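How to Run a Dumpling and Soup Crawl on Your Main Street

6 min read

A food crawl is one of the easier events a business district can put on. There is no stage, no street closure and not much to rent. People buy a card, walk from one door to the next, and get a small portion at each stop. The Flarker Street crawl has run every January for several years now, and the steps below follow what we do there.

Step 1. Settle the number of stops

We have 20 stops on the full route, and that is the most we would try. A first crawl can work with eight or nine. Walk the route yourself with a stroller or a cart, at the same time of day as the event, and note where the sidewalk narrows. Two popular kitchens side by side will block each other's doors, so put a shop or a bakery between them on the map if you can.

Ask each place for three things in writing: the dish, the portion size and the number of portions. Two bites is plenty. Atau served full bowls the first year and ran out by 1:30 p.m.

Step 2. Price the card

Add up what the kitchens want per portion, add printing, and divide by the number of cards. Kitchens should get their food costs back even if the turnout is poor. We sold 1,400 cards last time and paid each stop according to the stamps it turned in.

Keep 100 cards aside for walk-up sales. The rest can go on sale online two weeks ahead. Sell them in timed starts, with half the cards starting at the Visser Park end and the other half at the bakery end.
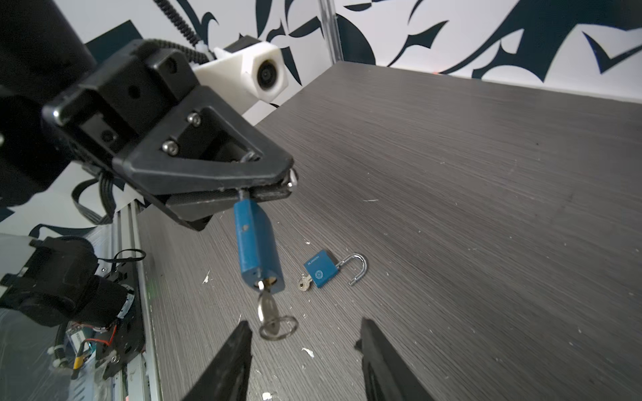
Print the start time large on the front of the card. People lose the email. A stamp or hole punch works better than a sticker in cold weather, and each stop should have its own shape so that the cards can be sorted afterward.

Step 3. Get the allergy list early

Send every kitchen the same one-page form. It should cover wheat, egg, soy, shellfish, peanuts, tree nuts, sesame, milk and fish. Give them a deadline of 14 days before the crawl and telephone anyone who misses it. Uyên Quách handles the forms for us and will not put a stop on the printed map until she has the sheet back.

Mark the vegetarian stops on the map with a letter, not a color. Colored dots vanish on a black-and-white copy.

Step 4. Set up the booths

Some stops are too small to let a line inside. They need a table at the door. For each outdoor table you want:

- one six-foot folding table and a cloth that reaches the ground on the street side
- a weighted canopy if rain is possible
- a covered warmer or an insulated soup carrier
- a probe thermometer and a log sheet
- cups, spoons, napkins, and two trash bags more than you think you need
- a cash box and a closed case for the card stamps

Call your health department about temporary food permits before you promise anybody a table. In our district a restaurant serving on its own frontage fills in a short form, while a guest vendor fills in a long one.
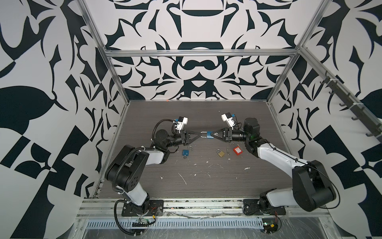 Blue padlock held between two robot arms.

Step 5. Plan the line

Put one greeter at each end of the street and one floating in the middle. The floater carries spare maps and can send people on to a quieter stop. A group text is enough for this. Noleo, the bakery at the top of the hill, posts its wait on a chalkboard and several other stops have copied the idea.

Leave a gap in every line at driveways and crosswalks. Chalk works fine for marking it. 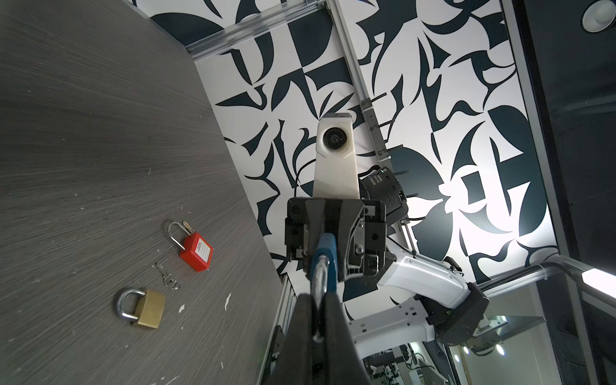

Booth gear needs a place to stay the night before, and most districts end up with a borrowed shed, a cage in a parking garage or a couple of steel job boxes. Label each box by block and give each one its own lock. Pick locks that don't look alike: a red one with a white label and a plain brass one, such as the two lying on the table, can be told apart at a glance by whoever opens up at 7 a.m. Put every key on a ring with a tag before it leaves your hand. Thắng Lục keeps the spares at his shop, and we write his phone number inside the lid of each box.

Step 6. Close out

Collect the stamps, the logs and any unsold cards on the same evening. Count the cash with two people in the room. Pay the kitchens within two weeks, with a copy of the stamp count attached, and ask at the same time whether they want to be on the route again. Note any changes to the map while you still remember them, especially which stops ran out and when.

12 shares · 5 comments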